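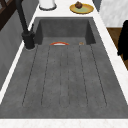
5. Recording a Demonstration by Remote Control

In Dolunora you teach a task by doing it yourself with the hand controller, and the program keeps every movement as one demonstration. It is best to start in the simulated kitchen before you connect the real Urneta arm. Look first at where the things stand. The sink has long grooves in its floor, and the black faucet stands at its left side, so a path that comes to the dish from the left must go high enough over the faucet or around it. The muffin on the yellow plate is behind the sink and does not belong to this task, so leave it in its place.

5.1 Before you start

The hand controller must be charged and paired (see section 3). Sit so that your elbow can rest on the table. Set the speed to Slow for your first 12 demonstrations, even if you have already some experience with another system.

Caution: When the program is connected to a real arm, keep the emergency stop in reach of your free hand. The arm follows the controller from the moment you press the trigger.

5.2 Recording

1. Open Teach and choose New Task. Write a short name for it, in plain words, for example "take plate out of sink".
2. Choose the start layout. If you select Shuffle, the objects get new places at every recording.
3. Press the trigger half way. The arm is now live but nothing is saved.
4. Move your hand a little to each side and check that the arm goes in the same direction. If left and right are exchanged, release the trigger and choose Turn View.
5. Press the trigger fully. A red dot is shown in the status bar and the recording runs.
6. Bring the gripper above the object, stop for a short moment, then go down and close.
7. Lift straight up until the object is higher than the edge of the sink. Only then move to the side.
8. Put the object down, open the gripper and go back up.
9. Release the trigger. Choose Keep or Discard.

Note: One recording can hold 2,000 frames. If you reach this limit, the program stops by itself and marks the recording as incomplete. Incomplete recordings are not used for training, but you can still play them.

5.3 When a plate carries something

A loaded plate needs more care than an empty one. Decide before the recording whether the food comes off first or travels together with the plate, and do it in the same manner in all recordings of this task. Please do not mix the two under one name.

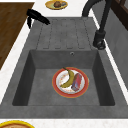 Should I discard a demonstration when I missed the first grip?

Keep it if you corrected the grip calmly and finished the task. Discard it if the object fell or if you had to let go of the trigger.

5.4 Checking and saving

1. Open Recordings and play each one at double speed.
2. Cut waiting time at the beginning with the Trim handle.
3. Choose Save Set.

A set must have at least 30 kept demonstrations before the Train button becomes active. The storage holds 4,000 demonstrations in total; older sets can be moved to another disk with Export.

For mounting the real arm, continue with section 6.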